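Fridge robot gets its Wednesday service in Plirkuvham

Local news

A two-armed robot that has been learning to clean and empty household fridges in a Plirkuvham home now gets a full service every Wednesday morning, after a run of small faults over the winter kept it out of action for days at a time.

The machine, called Wakier, is operated by Aryee, a small firm with a workshop in the Zemside industrial area. It works at floor level on a compact fridge, opening the door, taking out bins and bottles and putting them back. Its operators say the arms themselves have given little trouble. The grippers, the fingers and the cabling have taken up nearly all of the repair time.

Arsalan Arain looks after the machine day to day. He said the weekly service was brought in once the repair log showed the same few parts coming up again and again.

"We were fixing things when they broke, and they always broke halfway through a job," he said. "Now we stop before that, and we know what we're going to look at."

The service starts at 7 am and takes most of the morning. Power to both arms is cut and the grippers are checked by hand. Each finger is moved through its full travel, and the screws at the base are tested with a torque driver. The fingers are wiped with alcohol and the gripping faces looked at under a lamp for polish or cracking. A finger that has gone shiny is replaced, even if it still closes properly.

Mr. Arain said fridge parts were harder on the fingers than the team had planned for. A crisper drawer is wide and smooth, and it has to be tipped to come clear of the door. Held by one corner, it twists in the grip, and the load goes through the finger mount sideways. The first set of mounts was printed in a material that softened slightly with use, and the fingers began to sit out of line. The replacements are stiffer and have a thicker wall at the base.
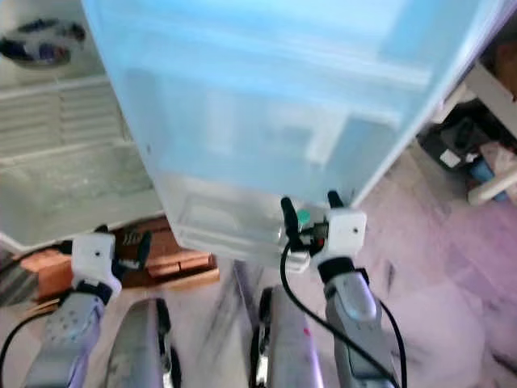
The firm now allows 1,000 closes on a finger before it comes off, whatever it looks like. Spares are kept in labelled trays at the house, so a change can be made on the spot. Swapping a single finger takes five minutes, and the calibration that follows takes longer than the swap.

Calibration is done with the gripper closed on a metal gauge block. The reading is compared with the one written on a card inside the lid of the tool case. If the two differ by more than the allowance, the gripper is opened and closed 10 more times and the reading is taken again. Mr. Arain said most of the bad readings had come from grit in the slide, and a soft brush was usually enough to sort them out.

Cabling was the other regular problem. The leads to the grippers run outside the arms in open loops, and an earlier layout had them tied down tightly along the forearm. That looked tidy and failed often. Each time the wrist turned, the lead was pulled against its connector, and two connectors had to be re-terminated in a month.

Yaryna Maksymiv redid the layout in July. She left the loops long, moved the ties further back and put a strain relief at each wrist. There hasn't been a connector fault since then, she said, but the longer loops need watching in their own right.

"A loop that's too short breaks the plug. A loop that's too long catches on a shelf," Ms. Maksymiv said. "So every week somebody moves the arm to its furthest reach and looks at where the cable goes."

That check is done slowly, with one person holding the stop button. The arm is sent to four positions: high and low on the cabinet side, then high and low on the door side. At each one the cable is looked at from the side and given a light tug. If it comes near the door gasket or the floor, the tie is shifted and the position is run again.

The fridge has been part of the set-up work too. A compact model standing directly on the floor was too low for the arms to reach the bottom of the cabinet without the wrists folding back on themselves. The team raised it on bricks, and spent an afternoon with a spirit level getting the door to stay where it was left. Anything more than a slight lean and the door swung by itself, and the arm would arrive at a handhold that had moved.

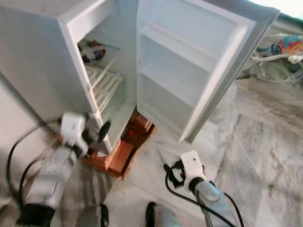 Lev Bilyk, who wrote the weekly checklist, said the base is now inspected before the robot is. The bricks are pressed one at a time for rocking, and the level is laid across the top of the cabinet in both directions. If a brick has shifted, it goes back before any power is switched on. The arm is capable of pushing a small fridge out of place if it braces against the cabinet badly, he said, and a shift too small to notice by eye is enough to spoil a stored position.

The push force was reduced for the same reason. The limit had been set generously when the machine was handling heavier items on a bench, and had never been turned down. It was lowered in steps until the machine could still open the door and steady the cabinet, and no further. Mr. Bilyk keeps the old and new values on the same page of the log so that anyone reloading an earlier set-up will see both.

The floor also gets a wipe before each session. It is polished and reflective, and glare from it has confused the depth readings on bright mornings. A blind is lowered on those days. Ms. Maksymiv has tried a matte mat, but the edge of it curled and the mat was taken away again.

Not all of the changes have held. A soft rubber sleeve fitted over the fingers gave a better grip on bottles and small containers, but it tore on the edge of a door shelf in the first week. A second version, with a fabric backing, lasted a bit longer. The team has gone back to bare fingers for now and slowed the closing speed on light items. Small bottles still get knocked over, Mr. Arain said, usually when the finger comes in from the side and the bottle is standing near a corner of the door bin.

Yaroslav Stasiv joined from the workshop in Zemside this year and has taken on the joints. He checks the bolt rings for movement by drawing a paint line across each bolt head and the casing next to it. If the line no longer meets, the bolt has turned. He has found one loose bolt so far, on the left arm, and it was tightened the same day. He also listens to each joint as it is moved unloaded, and writes down anything that sounds different from the week before.
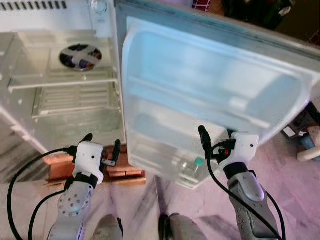 Wakier's two grippers near the open fridge, raised on its stack of bricks.

Aryee said the cost of the weekly service had been small next to the time lost before it. Parts for the past quarter came to just over $200, nearly all of it finger mounts, ties and connectors. The firm didn't give a figure for labour.

Rosine Courtois, who manages the project, said the checklist would be tried on a second machine at the Zemside workshop before it was treated as final. Some steps may be dropped. The gasket check has never turned up a fault, and the team is divided on whether the screws need testing every week or every second week.

"I'd sooner do it too often for a while," Ms. Courtois said. "We can see from the log later which ones were worth the trouble."

She said the next job was a better way to mount the spare grippers. At the moment a full gripper change means undoing the wrist band, unplugging the lead and lining up the new unit by eye, and two people are needed to do it without dropping the old one. A keyed plate has been drawn up and the first is being made. It will be fitted to the right arm first, as that gripper does most of the lifting, and left there for a few weeks before the other side is changed over.

The service on Wednesday will go ahead as usual in the meantime. Mr. Stasiv has asked for the start to be moved to 8 am once the mornings get darker.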